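**Wrist cam view off after finger swap - sim cell, Volletti arm**

**stenden_lad** - Fri 3 June
Swapped the finger model on our sim cell for the longer plates. Now the wrist view looks wrong, fingers sit too wide, and the grasp check throws 2212 every run. Reloaded the scene twice. Anyone had this?

**Coughlan**
2212 on ours was the tool offset. Did you change it when you changed the fingers? The old value stays in the cell file, it doesnt follow the model.

**jirine_k**
Disagree, I'd look at the camera mount first. If the mount is parented to the palm and the palm got rescaled you'll chase offsets all week. Post the wrist view with gripper open.

**stenden_lad**
Offset is still the old one, yeah. Mount I havent touched. Gripper open, big orange-brown face on the left:

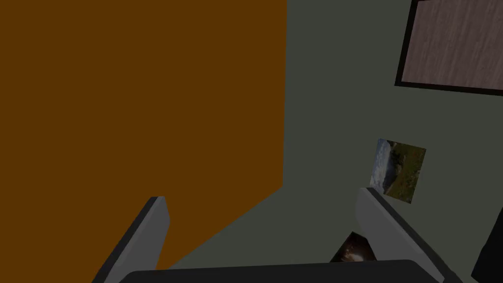 What opening width should go in the cell file for the long fingers?
Use the figure from the finger sheet, 30 mm less than the old plates on ours, then re-run the homing.

**Coughlan**
Right finger looks a bit bigger than the left to me. Might be just the view. Offset first, still.

**jirine_k**
Or the mount is a touch off centre. Fix the offset if you like but check the parent as well, takes 2 mins.

**Helge Ljungberg**
Both of you could be right tbh. We had it in April - offset AND mount. Save a copy of the cell file before you touch anyting, then change one, run it, change the other.

**stenden_lad**
Ok copy saved. Doing offset now, will post the log.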